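Lounge Refresh: The Sofa Corner Is Ready for You

If you haven't been up to the Mesbridge residents' lounge lately, please come and sit down! The corner has had its fall tidy, and I am so pleased with it that I've been finding excuses to take my coffee up there. The old brown couch left us in the spring (it was bought in 2000 and had more than earned its rest), and the leather one has been settling in ever since.

Most of what went on this time was plain housekeeping. The cushions got straightened, the throw pillow found a good spot, the side table has fruit on it again, and I finally decided I like the gray striped carpet with the cream. I held out on that carpet for months. Josué Evangelista in 203 told me I'd come around, and he was right.

The leather is a joy, but it does show everything. A soft dry cloth along the seams once a week is plenty, and please go easy around the buttons on the back, where crumbs like to settle. No sprays on it, not even the lemon one.

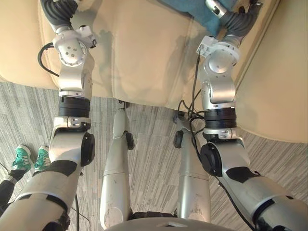
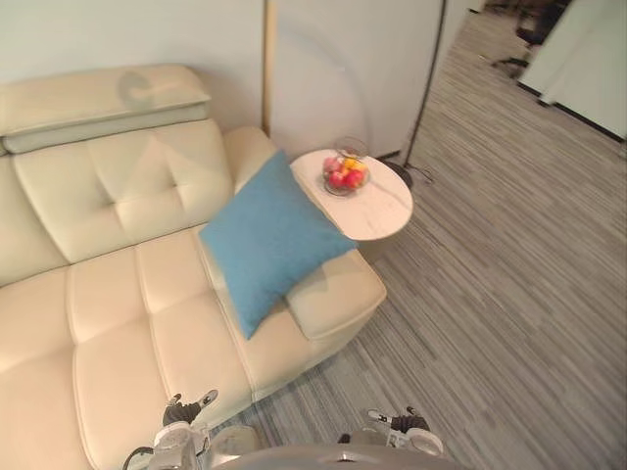
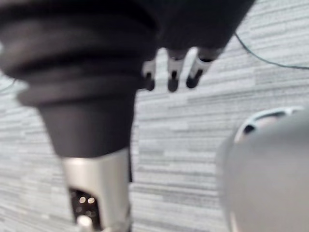

The Light Blue Pillow

It stays in the lounge, please! We chose the color from a stack of samples from Betancur, and it came down to this one and a mustard that half the building loved. I like it best set on its point in the corner by the armrest, where it's right there for anyone stretching out on the chaise end. Lay it flat if you prefer, or use it for your back while you read. Just leave it on the sofa when you go.

Fruit and the Side Table

The fruit in the glass bowl is for eating. Apples go fastest, so if you're passing the Lotton farm stand and want to top us up, save your receipt and I'll pay you back out of the lounge money (there is $174 left to last through November). The little marble-patterned top wipes clean easily, but coasters are still welcome under hot mugs, and wet glasses too.

Coming Up

Our next coffee hour is 19th October, upstairs in the lounge, starting at 9 in the morning. Bring a mug and a book to swap if you have one. I'm also hoping to talk about a second lamp for the reading chair, and Brano has a couple in the catalog that I'd love opinions on before I order anything. If you can't make it, slip a note under my door.

Ashton Hollis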